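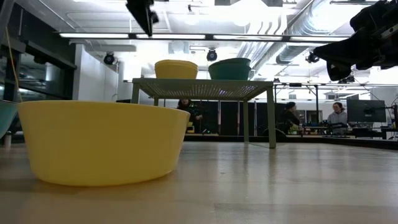

Yellow and green bowls on the little mesh stand

Small risers for bowls and plates: worth the space?

meshtop_dan
Started in May

I've been trying to settle how to store everyday dishes on an open table with no cabinet above it. We have yellow bowls, green bowls, and some patterned pieces that match nothing else. Right now the stacks go on a short green metal stand with a perforated top, and whatever won't fit goes on the wood around it.

My question is whether people keep one stack per color or one stack per size. I have been doing color. It looks fine and I can tell what I have left. The trouble starts when the patterned bowls come back, since there is no third spot for them on a stand this small.

The second question is whether the stand is doing anything useful. I could put the same stacks straight on the table.

kettle214
Size, always. Color is for looking at. If you nest a bowl into one that's a little narrower it sticks, and then you're prying them apart at breakfast. Put all the same shape together and let the colors mix.

pantrydoor
I disagree with kettle214. If he has two sets and each set is one color, then color and size are the same thing and there's no problem. It only matters when the sets overlap.

meshtop_dan
They nest well within a color. The yellow ones sit down into each other and lift out easily. I haven't had one stick. Green into yellow also goes, but it sits higher and wobbles if you bump the table.

kettle214
Then you have your answer for the yellow ones. I still wouldn't do it with anything you bought later. I got four Mellero bowls to fill out a set of six and they were the same width on the label and a different width in real life.

Surachet Rungrueang
I ran the dish room at Chantharasri for a long time, so this is from a place with more bowls than a house. At the last inventory I did we had 1,205 pieces. We stacked by shape first and by color second, and we kept patterned pieces on their own shelf. The patterned ones got chipped when they were mixed in with the heavy ones.

At home I do it another way. Plain bowls in front, because we use them every day. Patterned bowls behind, on top of a plain one if I need the room.

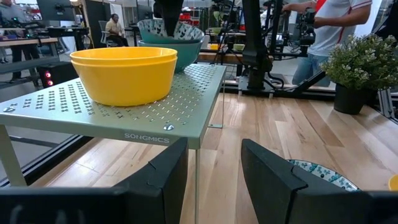 The one thing I would watch is the bowl on top. If it is a slightly different shape from the one under it, it will sit crooked, and when you reach over the front stack you catch the rim with your sleeve. Either turn it until it sits flat or take it off and put it somewhere else. Plates I never put on top of bowls.

pantrydoor
Plates on top of bowls is how my whole family does it and I hate it. You want a bowl and you have to lift everything.

lorna_k
Has anyone tried those stands with the solid top? I had a Ziluris one and gave it away. Water sat on it. With the holes you can put things up a little damp and it doesn't pool. It drips on the table though, so you need a towel or a tray under there if the table is wood.

meshtop_dan
I dry first, so I haven't worried about it. Good point about the table.

kettle214
Damp dishes shouldn't go on a wood table at all, stand or no stand.

lorna_k
I said a little damp. I put a folded dish towel under mine and it was fine for years.

kettle214
And what did the table look like under the towel?

lorna_k
Like a table.

brightside_attic
Back to the stand. I measured mine against the shelf I used to have, and the stand earns its space only if you use what's underneath. Mine has small saucers under it and the lids for the leftover containers. If the legs are too close together for a plate to slide in, you've lost that part and it's just a platform.

meshtop_dan
Haven't used the space underneath at all. I'll try the smaller bowls there.

pantrydoor
How are you dealing with the plates? You only mentioned bowls.

meshtop_dan
Plates are the other half of it. Some are plain yellow and some are blue and white with a pattern. I've been spreading them out in two rows before I put them away so I can decide what goes where. Yellow to one side of the stand and pattern to the other was my first idea. I don't know that I like it. Two short stacks take up the whole top and then the bowls are homeless again.
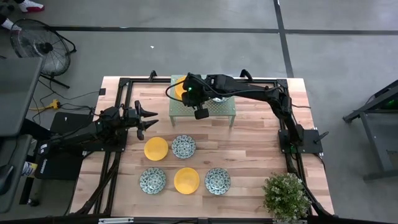 The other idea is to make a single stack, patterned plates on the bottom and yellow on top, and give the bowls the other side. The yellow ones get used most, so they'd be where I can reach them. The pattern comes out when we have people over.

brightside_attic
Single stack gets my vote. Put a paper towel between the patterned ones if you care about the finish.

kettle214
Paper towels between everyday plates is too much. Felt rounds if they're good plates, nothing if they aren't.

Surachet Rungrueang
We used nothing at Chantharasri and the patterns held up. What wears them is sliding. Lift the plate straight up and set it straight down. If you drag the top one off, the foot of it scratches the one below, and you will see gray lines after a while.

meshtop_dan
That explains the gray lines on my old Likilen set. I thought it was the forks.

lorna_k
Could be both. A baking soda paste takes the gray off some of them. Try one plate first.

pantrydoor
You could also get a second stand. They aren't expensive and then bowls get one and plates get the other.

meshtop_dan
I thought about it but I'd like to keep some bare table for serving. Going to try one plate stack and one bowl stack on the stand for a couple of weeks, with the odd bowls underneath. Will post how it goes.

kettle214
Sort the bowls by size while you're at it.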